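Lists > Elthorpe Regional Health > Medical Staff Announcements > Thread

February 14, 2024
Posted by Neelam Pant, Medical Staff Office

Subject: Re: Renewal of clinical privileges, July cycle

Dear members of the medical staff,

Several departments have replied to the notice sent to this list last week, and the Medical Staff Office would like to answer the most frequent points in one message. The relevant part of the earlier notice is quoted first for those who have joined the list since.

> All physicians and advanced practice providers whose privileges at
> the Elthorpe and Wiltell campuses expire in July must submit a
> complete renewal application through the Clesia portal. Paper
> applications will no longer be accepted. A complete application
> includes a current state license, proof of liability coverage, a
> case log for the past 2 years, and the names of two peers who have
> direct knowledge of the applicant's clinical work. Applications
> that remain incomplete 35 days after they are opened will be
> closed and must be started again.

There are 191 practitioners in the July cycle. This is a larger group than usual, as the Wiltell surgical and orthopedic services were moved to the same renewal calendar when the two campuses combined their bylaws. We ask department chairs to remind their members early.

On case logs: the portal accepts logs exported from the operating room system at either campus. Practitioners who perform procedures at an outside facility should request a signed log from that facility and upload it as a separate document. Please do not merge outside cases into the hospital export. The reviewers must be able to see which cases were done where, and a merged file will be returned.

On peer references: a partner in the same practice may serve as one of the two peers, but not as both. For subspecialists with no second colleague in the same field on staff, a physician in a closely related field is acceptable. Hand surgery and foot and ankle surgery fall under this provision. The chair of the department may also serve as a peer, in which case the departmental evaluation will be completed by the vice chair.

On fellowship training: those who completed a fellowship after their last appointment, and who wish to add privileges on that basis, should file the request for additional privileges together with the renewal. A letter from the program director is required. A copy of the certificate alone does not meet the standard, although it should be included.

On low volume: a practitioner who has performed fewer than 5 cases of a given procedure during the period will be asked either to withdraw that privilege or to accept proctoring for the first cases of the new term. Proctoring under this rule is not a disciplinary matter and is not reported outside the organization — several members raised this concern, and we wish to be clear on it.

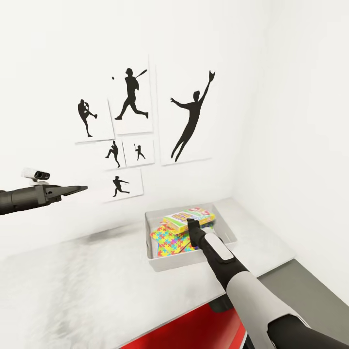
May a practitioner continue to see patients while a renewal application is under review?

Current privileges remain in force until their printed expiration date, whatever the status of the application. After that date a practitioner may not admit, consult, or operate at either campus until the board has acted. Temporary privileges are reserved for urgent patient care needs and are not granted to cover a late application.

Members of the Talebi outpatient group should note that their clinic appointments are handled on a separate schedule. Only the hospital portion of their privileges is affected by this notice. If your clinic and hospital dates differ and you are unsure which applies, please write to the office before opening an application.

Portal accounts are tied to the hospital email address. Anyone whose address changed with the campus merger should ask the Clesia support desk to update the account first. Opening a second account will create a duplicate file and delay the review.

Questions about individual applications should be sent to the Medical Staff Office directly and not to this list.

Respectfully,

Neelam Pant
Medical Staff Office
Elthorpe Regional Health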